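## Chapter 5: Learning Through Pretend Play

Between the ages of two and five, most children begin to act out the work they see adults do. They pour tea, post letters and put a doll to bed. Early childhood educators call this pretend play, and it is among the main ways that young children practise language and learn to take turns.

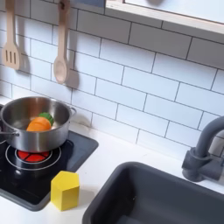 **Department of Early Childhood Studies, Presholm College**

A home corner need not be large or costly. A toy kitchen with a cooktop and a sink gives children a setting they already know, and the talk that follows often draws on meals at home. Educators should listen before they join in. A question asked too early can bring a game to a halt.

Keskin (see Further Reading) observed 48 children at the Amstead centre and recorded 200 episodes of pretend play. In 33 of these, a child changed roles partway through, usually after another child arrived. Section 5.2 looks at how such changes are settled between children.

By the end of this chapter, students should be able to:

- define pretend play and describe its early forms
- plan a home corner for a mixed-age group
- write a short observation record in neutral language

Key terms are set in **bold** at first use and listed in the glossary.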